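# Two-arm policy closes the gripper too early on stemmed cups. Sync problem or labels?

**Dimas Entili**

Hi all! I've been teaching a pair of small arms to hang plastic stemmed cups on a wire rack, and I'm stuck on something that I think is in my software, but I can't find where. The policy takes joint positions plus three camera streams (one on each wrist, one fixed off to the side) and spits out chunks of actions. I trained it on 112 demos. The approach looks lovely, and then right at the cup the fingers shut a little too soon and it pushes the thing along instead of picking it up.

Training loss is fine. Replaying a recorded demo open loop works nearly every time, so I don't believe the motors are the trouble. I log everything through Davanik and resample to the camera rate before training. Is it my timestamps? Did I label the gripper wrong? I've been staring at plots since August and my eyes hurt.

### Baltodness

Sounds like you need more data. I had 60 demos on a drawer task and it was garbage, recorded a bunch more and it got better. Also try lowering the learning rate.

### Iwona Chmielewska

More data may help, but I'd look at the clocks first, because replay working and the policy not working is just what I saw when my wrist frames were stale. Replay never looks at a camera, so it'll tell you nothing about image lag!

What I'd check, in the order I'd do it:

1. Find out where the image timestamp gets made. In my old logger it was stamped when the frame came out of the decoder – 70 ms after exposure on the wrist cameras, and much less on the fixed one. So the streams disagreed with each other and with the joints.
2. Plot the *commanded* gripper width and the *measured* width on the same axis. If you train on the measured one as the action, the policy never learns to squeeze. If you shift one of them by accident in the resampling, you get early or late closing.
3. Look at how many actions you run before you ask the policy again. I went down to 6 near contact and it behaved a lot better.
4. Split your eval by which part of the cup gets grabbed. An average over rim grasps and foot grasps hides a lot.

For number 1 you can wave a finger in front of all three cameras, clap the gripper shut, and line up the frames by hand. Takes ten minutes, very boring, very worth it.

If you post frames from a few different moments I can tell you whether the wrist view has anything useful in it at contact. Sometimes the fingers hide so much that the fixed camera is doing all the work.

### Dimas Entili

Wow, thank you! So it was number 1 and a bit of number 2. My resampler took the nearest frame *after* each joint reading, which means I was training on pictures from slightly in the future (ouch). I've rewritten it to take the last frame before, and I'm retraining now. Frames you asked for, three from wrist cameras and one from the side:
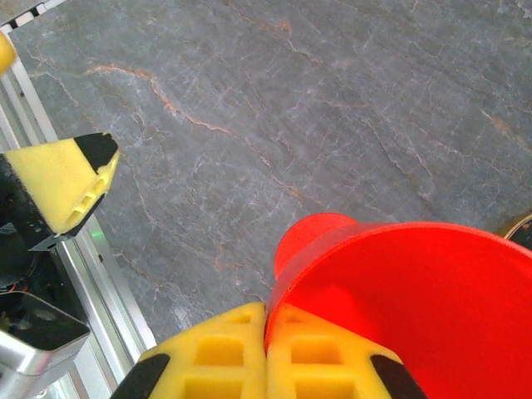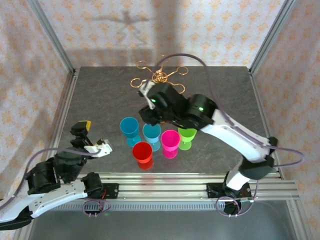
The next one has the cups on the rack, and in the last one there's just a thin light-blue disc in the fingers. 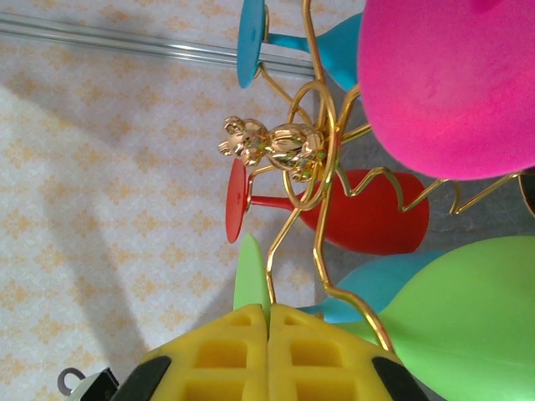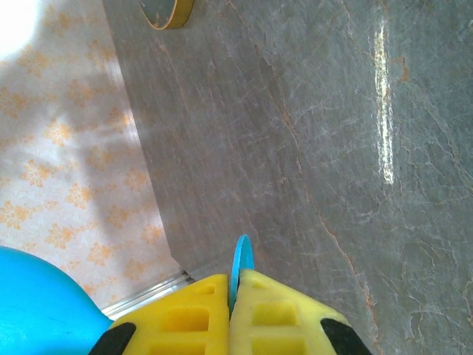 ### Iwona Chmielewska

Taking the frame after, yes, that would do it. I've done the same thing with a pandas merge and felt very silly.

On the frames: the red cup is big and clear at the wrist, so I wouldn't worry about that kind of grasp. The disc worries me more. Only the top of it sticks out over the fingers, and if you're shrinking the wrist images a lot before the encoder there may be hardly any of it left. I'd try a crop around the fingertips at full resolution as an extra input before you touch anything else – and keep the side view, you'll want it for knowing where the rack is.

Let me know how the retrained one does on the foot grasps!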